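Gallside open day - anyone else go?

Started by mildlyperturbed

mildlyperturbed wrote:
Went over to Gallside for the robot open day, on the grounds that it was free and the alternative was the gutters. Thought I'd put some notes down for those who couldn't get to Cotberg and have been pretending they're not bothered.

Arrived at ten past eleven, by which time the car park was full and the good biscuits were gone. They run you through in groups of 13. You get a lanyard, a talk on where not to put your hands, and then three stops: the arm cell (behind glass, very fast, everyone's phone comes out), the parts sorter (broken, with a printed notice saying so), and the laundry demo, where I spent most of my visit like the thrilling person I am.

Hrefna Eskildsen did the talking at the laundry stop and she was very good. No slides. She said the arm cell draws the crowds and the laundry keeps her up at night, and that a metal part has the decency to be the same shape every time you meet it. The two grippers work over a basket of clothes and the job is to get hold of one item and only one.

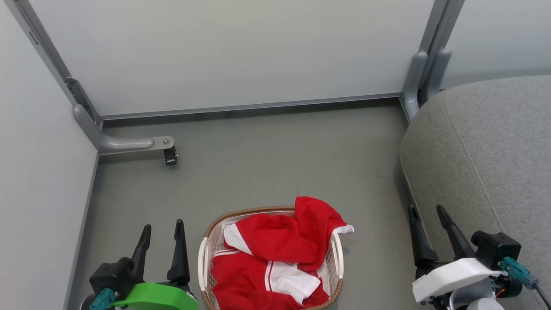
What I hadn't appreciated is how long the dull bit takes. We stood there watching it consider a jacket. A small boy next to me told it to hurry up, which I think was the general feeling. When it did go, it went slowly, took a pinch of sleeve, thought better of it and let go. Second go it had the thing up and out and got a round of applause, and I include myself in that, having never once been applauded for doing the washing.

Verdict: worth the trip. Bring your own biscuits.

torqueypig wrote:
I was in the 2pm lot. Same stop, different mood. Ours dropped it three times and Hrefna just carried on answering questions as if there wasn't a jacket on the floor behind her. Nerves of steel.

I have to say I came away a bit flat though. I saw a laundry robot at a trade do years ago and that one folded a towel from start to finish. This one is still at the picking up stage. Are we going forwards or not?

mildlyperturbed wrote:
Was the towel laid out nicely for it beforehand?

torqueypig wrote:
It was laid out quite nicely, yes.

ninepins wrote:
There's your answer then. One flat towel, same towel every time, same spot on the table. I used to look after a machine that did exactly that with pillowcases and it was marvellous until somebody bought different pillowcases.

A heap in a basket is a much nastier problem. Half of what you want is hidden under the other half, and as soon as you touch it, it's a different heap.

torqueypig wrote:
Fine, but a visitor doesn't know that. If you're going to invite the public, show them something that finishes. My sister-in-law came along and her whole report was "it can't do socks".

Wendle_B wrote:
Disagree with torqueypig. I've been to the Kárason one twice and it's all finish and no start - polished to within an inch of its life, same routine on the hour, and if you ask what happens when it misses they talk about the canteen. Gallside let you stand there and watch it get things wrong. I'd take that over a dance routine.

I stayed for two groups because no one collected my lanyard. Oddur Kragh took the second one, he does the gripper side. He's a man who would clearly prefer to be left alone with a gripper, but once somebody asked him a proper question he was off. He said slippery fabric is the worst of it, as the fingers close, everything looks right, and then the cloth quietly leaves. According to him they got through 39 sets of fingertips before settling on the present ones, and he seemed fond of a few of the failures.

He also let us look at the view from down by the fingers on a monitor, which I found more useful than standing at the rail. You see how little there is to go on when you're that close in. It's all folds.

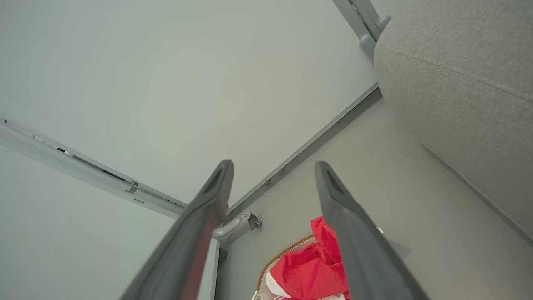

Does the robot choose where to grab, or is somebody steering it?
On the open day it was a mixture: the demo runs picked their own spot, and between groups a member of staff took over with hand controls to reset things.

mildlyperturbed wrote:
Ah, that explains the chap in the corner with the controls. I took him for a very committed visitor.

ninepins wrote:
Did anyone ask about cost? They were cagey last September.

Wendle_B wrote:
Someone in my group did. Oddur said it isn't for sale and then looked at the door. The leaflet mentions Wamar as the first site that'll try it, a hotel laundry I think, but there was no date on it.

torqueypig wrote:
So a hotel is going to get one that drops a jacket three times in a row. I'll pack light.

Wendle_B wrote:
You had a bad slot! My first group saw 11 picks and it missed twice. I know because Hrefna keeps a tally on a whiteboard and writes the misses up in red, bigger than the hits.

torqueypig wrote:
All right, I'll give her the whiteboard. I'd still have mended the sorter before opening the doors.

mildlyperturbed wrote:
The sorter notice was laminated. I don't think that sorter is coming back.

ninepins wrote:
Is it worth taking a six year old? Mine likes diggers and has strong views on queues.

mildlyperturbed wrote:
Arm cell yes, laundry possibly, safety talk absolutely not. There's a step to stand on at the laundry rail so he'd be able to see over. Go for the early slot, as the last group gets let in at 4 and they start switching things off around you.

Wendle_B wrote:
Parking is free if you use the gate on the Cotberg side. The main entrance sends you to the pay and display and it wanted £6 off me, coins only.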